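Trastwood Forum > Kitchen and Home > Dishes and Cleaning

Gray marks on glazed bowls, is it damage or metal?

mokuta_fan
Hello all. I have a set of stoneware bowls from Mokuta, bought in October, and already three of them have thin gray lines on the inside. They look like pencil lines. I washed them with normal soap and a sponge and the lines stay. My sister says the glaze is cracked and I should not eat from them anymore. Is she right? I don't want to throw away bowls that are two months old.

n_arroyo
Your sister can be calm, I think. Most gray lines in a light glaze are metal from forks and spoons. The glaze is harder than the cutlery, so a little metal is rubbed off and stays on the surface. A crack looks different. It is usually darker, it makes a net or a long curve, and you can sometimes feel it with your fingernail.

Please try this: wet the bowl, take some cleaning powder with oxalic acid (the kind for steel pots), make a paste and rub softly with a cloth. Wait one minute, not more, rinse very well. Use gloves.

drywell
I disagree with the powder. I did it to my mother's plates every month and after a year they were matte in the middle, and then they took marks even faster. Baking soda and patience is enough.

n_arroyo
Every month is too much, yes. I do it two times in a year. Baking soda did nothing for my marks, but maybe it depends on the glaze. Which powder did you use? Some of them have quite coarse grains.

drywell
I don't remember the name. It was a green can, very cheap. It is possible that it was only the coarse kind.

mokuta_fan
Thank you both. The lines cannot be felt with the nail, so I hope it is metal. What do you do in the everyday washing so they don't come back? I have a steel sink and I suspect it too.

Zabala Kitchenware (shop account)
We sell several stoneware lines and we get this question often. Thicker rims survive the sink better than thin ones. For steel marks we recommend a rubber mat, we have it in two sizes.

drywell
Of course the shop recommends a mat :) I had one, and under it there was always slime. I prefer a plastic tub.

n_arroyo
The mat is good if you lift it every evening – I admit that I forget. My own order for washing is this:

1. Glasses first, alone, while the water is clean.

2. Light bowls after, one by one. I put the bowl down in the sink and I don't push it along the steel, especially near the drain, where the metal ring is raised. 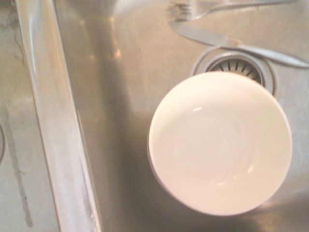 3. Cutlery at the end, never in the same water with the bowls. I think this step helped me the most.

4. Dry with a cloth before stacking, and put a paper towel between the bowls if the foot is not glazed. The rough foot scratches the bowl under it.

rarkeo
Number 4 is important and people skip it. You can also smooth the foot with fine wet sandpaper, five minutes for each bowl. I did it for a whole set and the new scratches stopped.

mokuta_fan
I tried the powder on one bowl, with a fine one. Two lines are gone and the third is very weak now. I will do the others tomorrow, and my sister gets the green tea bowl with the real crack, because she found that one correctly.

drywell
Good. But please not every month!

Recent topics
Wooden spoons smell of onion after washing
Which cloth for drying wine glasses?
Rarkeo enamel pot, black spot at the handle
Can I repair a chipped rim at home?

Contact: Nerea Arroyo, moderator | © Trastwood Forum | Back to top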